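### 4.2 What couples keep in the album

The most exciting result of the whole study came from the albums themselves. We had expected the finished books to follow the day in order, from getting dressed to the last dance, and the shorter ones mostly did. The longer ones were far more playful. Couples moved a grandmother's laugh next to the vows, or placed a blurry shot of cousins running across the lawn on a full page of its own, while the formal group portraits shrank to a strip along the bottom.

We looked at 191 albums from weddings held in Skemunen and Dalisay. All were laid out with the Astar page tool, which saves every draft, so we could see the picture choices a couple made first and the ones they settled on. The drafts turned out to be a wonderful source. In many of them the first version leaned heavily on the ceremony, and pictures of guests came in later, often after parents had seen the pages.

Couples marrying in Dalisay used more pictures of food and tables than couples in Skemunen. We don't read too much into this, as dinners in Dalisay tend to run long and the photographers there usually stay until the end.

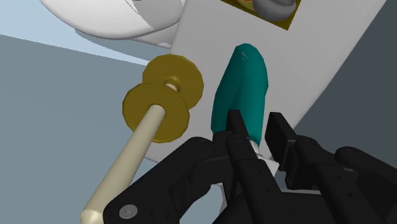

### 4.3 Pictures of guests

We sorted the guest pictures by who was in them, using the short notes that couples wrote in the Fondska survey. A guest picture is any picture in which neither member of the couple appears. Pictures with a shoulder or a bit of veil at the side were hard to place, and two coders went over those together until they agreed.

Small weddings gave us the richest notes by far. At a wedding with 16 guests, nearly everyone is named, and the notes read like family letters - who drove through the night, who had never met before that morning, who cried during the soup. At weddings with more than 100 guests the notes thin out, and whole tables are described as "work friends" or "Dad's side." The albums from these larger weddings still gave plenty of space to guests, but the same few faces came back again and again.

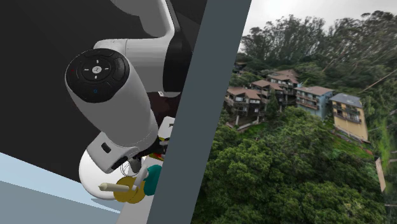

This matters for how we read the survey answers in Section 3. When couples said that their album "shows everyone," those with small weddings meant it quite literally. Those with large weddings seemed to mean that every part of their lives was present somewhere in the book, even if many people were missing. Both groups were equally happy with the result, and we were delighted by how warmly they wrote about it.

Families that came together from two countries deserve a closer look. In these albums, pictures that mix the two sides were picked early and rarely dropped between drafts. Some 8 pages in a typical book of this kind showed both families at once, often around a table or on a dance floor. Several couples wrote that these pages were the first ones they showed to visitors. 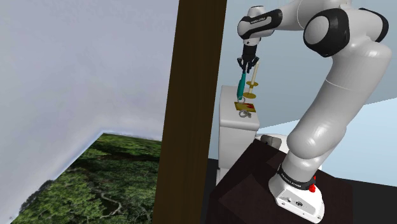 **Figure 3.** Computer rendering of a robot arm on a dark brown tabletop, with the gripper above a pale gray cabinet.

### 4.4 Limits of the album data

Drafts tell us what changed, but they say little about who asked for the change. A few couples shared one login with their parents, and we could not separate their edits. We also have no drafts from couples who gave up on their album partway, and we would love to know what those looked like.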